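Hand-held demonstration

Hand-held demonstration is a method of teaching manipulation tasks to a robot in which a person performs the work with a gripper matching the one on the robot arm. It is distinct from teleoperation, where the operator drives the arm from a distance. The Jandeck set, recorded in home kitchens in Skarkport, holds 3,000 demonstrations of 11 tasks. Finger width and wrist path are logged together and replayed on the arm after filtering. Long, thin objects are treated as a separate class, as small errors in grip angle grow toward the free end. 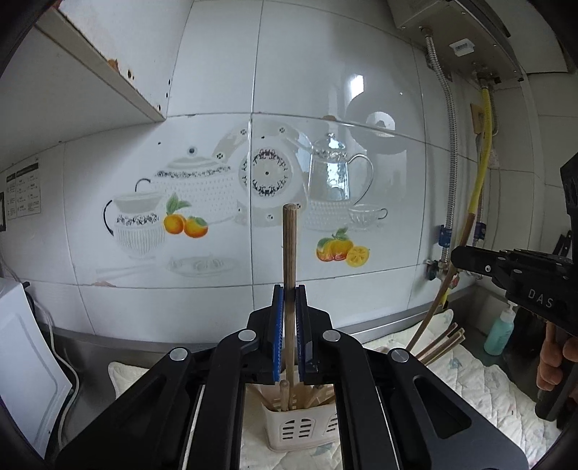

Kvam objected that grip force goes unrecorded in most such sets, and that a remotely driven arm, though slower, at least logs the motor load. The Clulmont revision added a force channel to 103 demonstrations.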